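November
Notes by Parvathi Arumugam

Barbecue Basics, handout 4: resting and holding the meat

Last time we spoke about the fire. Today the subject is what happens after the meat leaves it. A pork shoulder needs a rest of 35 minutes before you pull it. Put it on a board, cover it with foil, and do not press the foil tight, or the bark becomes soft.

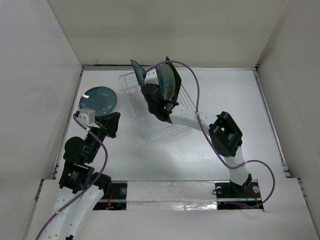 Holding is a different thing from resting. For holding we wrap the meat in paper and keep it in a closed cooler, up to 2 hours in this course. Ribs should not lie one on top of another. If you have no rib stand, a wire dish rack can do the same work, with each half rack upright between the bars like a plate. Use one that you keep only for meat.

For next class please read section 11, on sauces.

Related items
Handout 3: Charcoal and air
Dry rubs, by Marlene Dreßler
Birkby smoker care sheet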